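Narkthorpe and District Motorsport Help – Questions – Oval racing, getting started

Do I need a full fire-retardant suit for a first season in 1,000cc stock hatch?

Asked by Oratile Maluleke, 2018-10-04

I have bought a 1,000cc hatch from a driver at Birarville who is giving up, and I want to do the short oval series next year. The first meeting is in January. The car came with a seat, belts and a cage that was passed last season. It did not come with any clothing.

My questions are:

1. Can I race in cotton overalls, or does it have to be a proper race suit? I have read both.

2. Is a second-hand suit all right if the label is still in it? I have been offered a two-layer one for 300 pounds with gloves and boots. The seller says it was washed at home.

3. Do I need black or plain colours underneath? Somebody at the pits said no printed T-shirts and I could not tell if he was joking.

I have been marshalling for two years so I know the flags and the procedure. It is only the kit I am unsure about. My race number will be 76 if that makes any difference to anything.
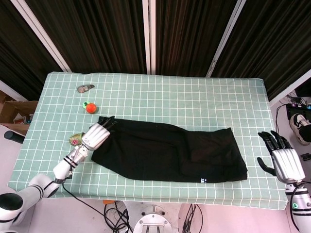
3 answers

Answer from Sang-wook Gil

Just get the overalls. I did my first season in a pair from the farm shop and the scrutineer never said a word. Spend the money on tyres, you will need them at Birarville, the inside line is like glass when it has rained.

Comment from Aroha Hinds: That was before the rule change. Please don't turn up in farm overalls now, you will be sent home.

Answer from Aroha Hinds (marked as accepted)

I help with scrutineering at Narkthorpe, so I will go through these in order.

Suit. You need a proper race suit for any car with a roof, including the 1,000cc class. Ordinary cotton overalls were allowed in the junior grass class until the end of last season and I think that is where the two stories come from. Check the supplementary regulations for each track as well, as Birarville prints its own and they are not always the same as ours.

Second-hand. Yes, if the homologation label is sewn in and can be read. We look at the label first, then the cuffs, the zip and the seams under the arms. Any hole, patch or oil stain and it fails. Badges are fine if they are glued or stitched to the outer layer only – a badge sewn right through both layers is a fail. Home washing is all right if they followed the care instructions and used no fabric softener. Ask to see it in daylight before you hand over 300 pounds. Boots and gloves are looked at separately, so one can pass and the other not.

Underneath. He was not joking, but the colour does not matter. It is the plastic print that melts. Wear flame-resistant underwear if you can afford it, or plain cotton if you can't. No nylon, and that includes football shirts and most sports leggings.

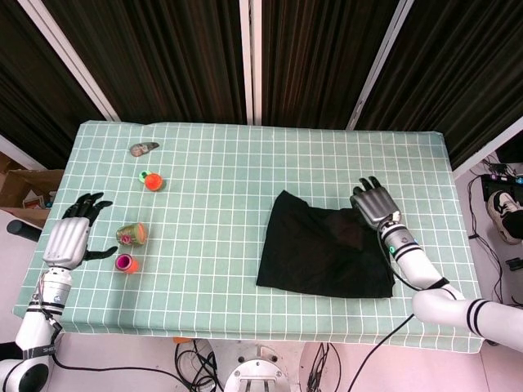 Bring the whole lot to signing-on in one bag, with the helmet and neck collar, and have it out ready when you get to the front of the queue. We do the clothing before we do the car. If something fails at that point there is sometimes a spare set to borrow, though it is usually a large.

Your number makes no difference to the kit, but register it early. Last year two people arrived with the same one and had to sort it out with tape.

Comment from Oratile Maluleke: Thank you, very clear. I will go and look at the suit this week and check the seams.

Answer from Seung-woo Moon

Agree with Aroha on all of it. I would only add that the fit matters. Try it on sitting in the car with the belts done up, not standing in somebody's kitchen. Mine was fine standing and then pulled tight across the shoulders so I could not get full lock. I sold it on and bought a Protow one size up. Sleeves should still reach your gloves with your arms out on the wheel.

Comment from Ah-rin Seol: Same with boots. Thick soles and you can't feel the pedals.

Viewed 1,649 times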